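Chapitre 4
Le linge de la maison : plier, empiler, ranger

Objectifs : reconnaître les parties d'un vêtement, choisir une surface de travail, former une pile qui reste droite.

Dans beaucoup de logements, il n'existe pas de table assez grande pour le linge. On travaille donc sur le lit, et ce n'est pas une faute. Un lit offre une surface large, à la hauteur des genoux, où l'on peut étendre un vêtement entier avec ses manches. Agnese Priedītis, qui a formé pendant longtemps le personnel de la pension Rozīte, commençait toujours sa première leçon de cette manière. 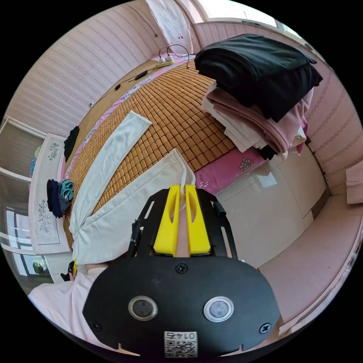 Le premier geste est de saisir le tissu par un pli, et de le tirer doucement vers soi. On pose ensuite le vêtement à plat, on lisse avec la paume, du centre vers les bords. Les pièces blanches demandent plus d'attention, car chaque mauvais pli y reste visible.

La pile se construit à côté, les vêtements lourds en bas. À la pension, une armoire du couloir pouvait recevoir jusqu'à 200 pièces, et une pile mal faite y tombait à la première ouverture de la porte.

Dans ce chapitre, nous étudierons d'abord la chemise, puis le pantalon et enfin le drap-housse, que les élèves trouvent en général difficile.

Mots à retenir : l'ourlet, la couture, le pli, la pile, lisser, rabattre.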